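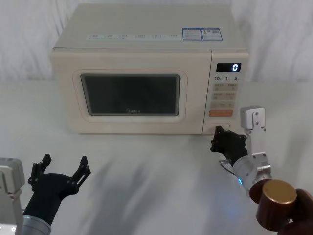 Midea microwave, right gripper on the dial, display at 0. Left arm not used for this one.

Notebook, kitchen bench, Monday, May

Continuing the chores list. Kettle and drawer are written up on the previous pages. Now the microwave, which I had put down as the easy item and which has taken the whole morning and part of the afternoon.

Task as written: open door, put bowl in, close door, set a time, start, wait, take bowl out. I split it up, as Mélanie suggested, and am only doing "set a time" for now. Everything else stays off the table until the dial is sorted.

Setup: white top, white cloth behind. Microwave toward the back and a bit left of center. No mat under it. Holtberg controller on both arms, Flovex grip profile on the right hand, left hand parked open. Policy is the one trained on last week's demonstrations, no changes except the approach speed, which I brought down because the fingers were bumping the panel before they closed.

Morning runs

Did 50 attempts on the dial with the door shut. Counted as good if the hand closed on the dial, turned it, and the display ended on the time asked for. 12 good. Most of the others got a grip of some kind and then failed on the turn.

What goes wrong, in order of how often:

Slipping. The fingers close, the wrist rotates, the dial stays where it is. The dial sits in a recess, so there is not much edge to hold. A person pinches it between thumb and finger and doesn't think about it. Our fingers curl in from the front and end up pressing on the face as much as holding the sides.

Overshoot. When it does get hold, it goes past the target and doesn't know. The policy has learned a turn of a certain size, and it makes that turn whatever the display says. Asked for a short time, got a long one, twice in a row.

Pushing the oven. If the approach is a little too deep the whole unit slides back on the table. Then the next attempt starts from the wrong place and it gets worse from there. I put it back by hand after each of those, so the 12 is kinder than it should be.

Grip force. Tried 70 percent of max, then 100. At 70 it slips. At 100 it slips less and shoves more. Went back to 70 for the afternoon so the numbers can be compared.

Also to note: with the hand on the dial, the head camera can't see much of the dial. It can see the display fine. So the display is the thing to use, and at present we're not using it except to score the run afterward.

Afternoon

Mélanie came by at 2:15 and watched a few. Her view is that we should forget the dial and press buttons. There is a grid of them above it and a wide orange one under the grid, which would be much easier to hit with one finger than any of the small ones. She's right that a press is an easier motion. My objection is that a chore robot will meet dials whether we like them or not, on stoves and washers too, and the list says microwave as found in a normal kitchen. She said a normal person uses whichever control is easiest. Fair. We left it that I do both and write both up.

Second thing she raised: is the task even worth it. Setting the time takes a person a second or two. A good run on the arm is closer to half a minute, with me standing there with a hand on the stop. For a shop floor that might be tolerable if it ran overnight. For somebody's kitchen it is no use yet. I don't disagree. Where it starts to make sense is when the arm is already there doing the rest of the meal, and then half a minute doesn't matter so much as getting it right every time. We are a long way from every time.

Compare the Bergeron bench down the hall, sorting parts into bins: same arms, slower than a person, but it hardly ever misses and it can be left alone. The difference as I see it is that a part in a bin is either in or out, and a dial has a lot of wrong positions. Chores are full of the second kind.

Tried one more thing before stopping. Instead of one turn, had it do small turns, let go, and look at the display between each. Scripted, so no learning in it. Slow — painfully so — but the overshoot went away in the runs I watched. Slipping the same as before. Did not do enough of them to give a rate.

To do

Rubber pads for the right fingertips. Gidska has the soft ones, ask for two sets.

Non-slip mat under the microwave. Write it down in the setup when it goes in, so nobody compares those runs with today's.

Feed the cropped display into the policy as its own input.

New demonstrations with small turns and a pause between them. The old ones are all one sweep, and that's probably where the overshoot comes from.

Button version: orange button first, then the small ones.

Left hand: see if it can brace the side of the oven while the right one turns. Would fix the sliding without the mat, and it's how I do it at home with a light oven. Needs a collision check before anyone tries it.

Don't start on the door until the dial is above half.

Logs are in the usual folder under microwave_dial. Run 31 has a gap where I hit the stop too early, leave it out of any averages.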